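3.2 Collection of handover episodes

Episodes for the handover portion of the Tirnura dataset were gathered at two sites, Vudov and Deltberg, using the same arm and hand at each. An episode begins when the operator takes control and ends when the object has been released or the operator marks a failure. Control is by glove, with finger angles mapped to the hand joint by joint and the thumb handled separately, as its range differs most from that of a human thumb. Wrist pose is tracked optically.

We recorded 3,769 episodes in total. Of these, 300 were set aside for evaluation before any training run and were not viewed by the annotators who wrote the labeling rules. Episodes shorter than 3 seconds were dropped at the time of recording and do not enter the total.

Thin objects were given a larger share than in our earlier Bouvier set. A policy trained on that set would close the fingers well on boxes and cups but often pushed flat items along the table or bent them at one corner. For the present set, operators were told to vary the grasp point, the tilt of the object and the side from which the partner approached. They were not told to avoid poor grasps. A regrasp within an episode is kept and labeled as such.

Each episode carries three streams: joint states, fingertip force, and video from a small camera at the wrist. Force is sampled at 400 Hz and reduced to the video rate by taking the maximum in each interval. Taking the mean removed short contact peaks that mark the start of a slip.
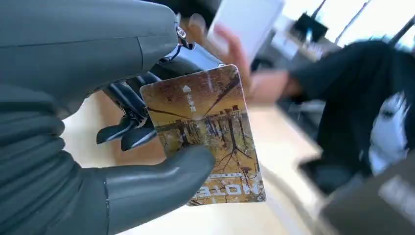

Figure 4. Wrist view during a card episode.

Labels for contact state are assigned per video image by one annotator and checked by a second. The classes are free, touching, pinched and shared, the last being used only when both the hand and the partner hold the object. Figure 4 is of the kind labeled pinched: the card is held between the fingers and the thumb, while the partner's hand behind it holds a separate white object. Glare on a printed face and blur on a moving hand were common in card episodes, and annotators were allowed to consult the force stream when the edge of contact could not be placed from video alone. Where the two annotators still differed, the image was marked unresolved and masked in the loss. The labeling tool was written by Florian Millet and stores both original labels next to the final one.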